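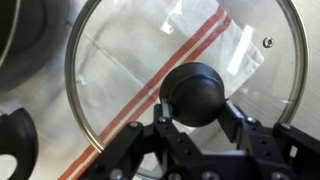
Can a machine do the chores yet? Some of them, some of the time, and usually more slowly than you would. That is the short answer we give at Prastcombe when people ring up or write in, and the rest of this page is the longer one. Much of it comes down to taking hold of things. A pan lid is a good test piece: the glass is slippery and see-through, the rim is thin, and the only part worth gripping is a round black knob in the middle. With one finger either side of the knob, a two-fingered gripper has a fair chance. Ask the same gripper to pick the lid up by its rim and you will be there all afternoon.

The questions are the ones we get most often from householders, small workshops and people looking after a relative at home. Answers were last checked on February 2, 2026.

Who writes these answers?

Alistair Gillies, with help from whoever is on the advice desk. Prastcombe is an advice service. We do not sell machines and we do not take payment from firms that do.

What can I buy today that does a household chore on its own?

Robot vacuum cleaners and robot lawnmowers. Both work well if the floor or lawn suits them. Window cleaning machines exist and do a reasonable job on large flat panes. Dishwashers and washing machines are automation too, though people rarely count them, and they still save more hours than anything with an arm.

Is there a robot that will cook dinner?

Not in the sense most people mean. There are cooking appliances that weigh, stir and heat, and they are good at soups and sauces. You still wash the carrots, peel them and put them in. An arm that goes to the cupboard, finds the pot, fills it, puts it on the hob and serves up at the end is still research work.

Why is taking the lid off a pot so hard?

It is several jobs run together. The machine has to find the knob, come at it from a sensible angle, close its fingers without pushing the lid sideways, lift it straight up, and then put it down somewhere flat. Clear glass is a nuisance for cameras. The lid throws back reflections, and whatever lies underneath shows through, so a striped tea towel under the glass can look like part of the lid. People sort this out without thinking. A machine has to be taught, and taught again when the lid is a different size.

Steam makes it harder still. If you read about a success rate, check whether the pot was on the heat or standing cold on a worktop.

Do two fingers really do the job of a hand?

For a lot of tasks, yes. Two fingers will manage knobs, handles, bottles, boxes and most packets. They struggle with coins, wet lettuce, carrier bags and anything that needs turning over in the palm. Hands with more fingers are on sale, but they cost more, break more often and are harder to control. Most shop-floor arms have two fingers or a suction cup, and we do not expect that to change soon.

Why do so many arms have cameras on them?

A camera fixed near the wrist gets a close view of whatever the fingers are about to touch. A second camera further off shows where everything else is. Either one alone leaves gaps.

What does a practice kitchen look like?

Much like a corner of anyone's kitchen, with less in it. A worktop, a pot with its lid on, a folded towel, kitchen roll, a spray bottle, a pair of grinders, a few boxes of the sort you would find in a cupboard. The clutter is useful. An arm that can only find a pot on a bare table will not be much good at your house.

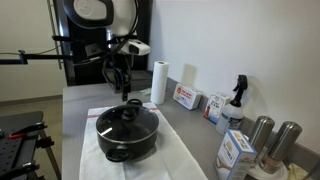 Space is the other thing to think about. An arm that reaches down over a worktop needs something solid to hang from, and it needs room to swing. In a narrow galley kitchen there may be no safe place for it and a person to work together. We suggest measuring before you get as far as asking for prices.

I run a small workshop. Is it worth getting an arm?

It depends on how often you do the same thing. If you load the same part into the same machine all day, an arm has been a sensible purchase for years. If each job is different, you will spend your time setting it up.

One packing shop that wrote to us in November had a run of 336 identical cartons to fill each shift and had put an arm on it. The setting up took 14 days, most of it spent on the tray the parts sat in. The arm was the easy bit. They were pleased with it, but they had a person walk over and clear a jam more often than the salesman had led them to expect.

How fast are these machines?

Slow, in a kitchen. A task you would do in a few seconds can take an arm 60 seconds, and it may need a second try. Many videos are speeded up. Look for a small "x" and a number in the corner of the picture, and if you cannot find one, watch how any person in the background is moving.

On a shop floor, with a fence round it and parts in fixed places, an arm can be far quicker than a person. The fence is what allows the speed.

Will it break my crockery?

Some of it, probably. Practice sets tend to use steel, plastic and tough glass. If you are trialling an arm at home, keep the good plates out of reach.

Can a robot fold the washing?

Shirts and towels, laid out flat to start with, yes, slowly. A basket of mixed washing is much harder. Cloth never lies the same way twice, and a machine has trouble telling a sleeve from a trouser leg when both are crumpled. Fitted sheets we will leave for another year.

Is it safe to have one near children or pets?

We would not leave any arm switched on with a small child or an animal in the room. The lighter arms made for working near people are built to stop when they meet resistance, but they cannot tell what they are holding. A soft touch from the arm is no comfort if it has a hot pan in its fingers.

What questions should I put to a seller?

Ask how many tries were made and how many failed. A claim of 100 good lifts means little without the number of bad ones.
Ask whether the objects were the same ones used in training.
Ask who puts it right when it stops, and how long they take to come out.
Ask whether it works with the internet off.
Ask to bring your own pot.

What about the names I keep seeing: Omilent, Lunde, Trudeo?

We are asked about all three and we do not rank them. None has yet lent us a machine for long enough to say anything useful. If that changes, the notes will go on our reviews page.

Should I wait?

If you want your floors swept, no. If you want something to tidy the kitchen after tea, yes, and we would not put money down on a promised delivery date. Anyone who needs help at home now should talk to us about grab rails, tippers, jar openers and lid lifters, which are cheap and can be had this week.

How do I send in a question?

Write to the advice desk and put "chores" at the top. Tell us what the job is, how often you do it and how much room there is. We reply to everyone, though it can take a while after the newsletter goes out.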